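My pre-publish checklist, with comments

I've been running this blog for over eight years and I still hit the button too fast, so I finally typed up the inspection I'm supposed to do before anything goes live. Attila Dobos asked to see it after my link disaster on the Karwood post, and I figured I may as well share it with everybody. Steal whatever you like!

1. Title reads okay on a phone - PASS
I cut mine off at eight words now. The Grorkley theme chops anything longer and you get three dots where the good part was.

2. Every link clicked by hand - FAIL, then fixed
I checked 34 links in the award roundup and four went nowhere. Two of those blogs have shut down (sad), one had moved, and one was me typing "htp" like a champ. I don't trust the Stallel plugin for this anymore. It gave me a green check on all of them.

3. People tagged are okay with being tagged - PASS
I used to just nominate folks and let them find out. Now I send a quick note first. Hoani turned me down very nicely and I was glad I'd asked.

4. No private stuff showing - PASS, with a comment
Look for street names, kids' names, email addresses in screenshots. I found my own phone number in an old post about mailing bookmarks. It had been up there for two years, yikes.

5. Comments open, spam folder emptied - PASS
There were 1172 in spam. I skimmed maybe three pages and rescued one real comment from a lady who wanted my soup recipe. Sorry it took so long, I did write back!

6. Backup made and opened - NOT DONE
The opened part matters. I had a backup once that was just an empty folder with a very confident name. Doing this Thursday, after supper.

7. Cookie notice shows up - PASS
Still ugly. Still there.

8. Sat overnight before posting - FAIL
I want 24 hours between finishing and publishing. I managed dinner and one episode of something. Found a typo in the first line the next morning, of course.

9. Pictures load on slow internet - PASS
I tested with the wifi off, standing in the driveway, and everything came up fine. 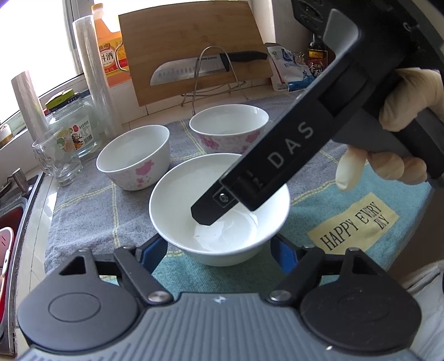
White dishes, gloved hands
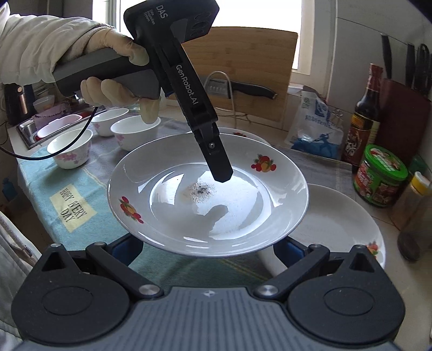 Duluth, December

Items 6 and 8 carry over to next time. If you have something on your own list that I'm missing, leave it in the comments and I'll add it. A couple of you already said "check the category," and yes, I know, half my book reviews are filed under Garden. I'm working through them a few at a time, starting with the oldest ones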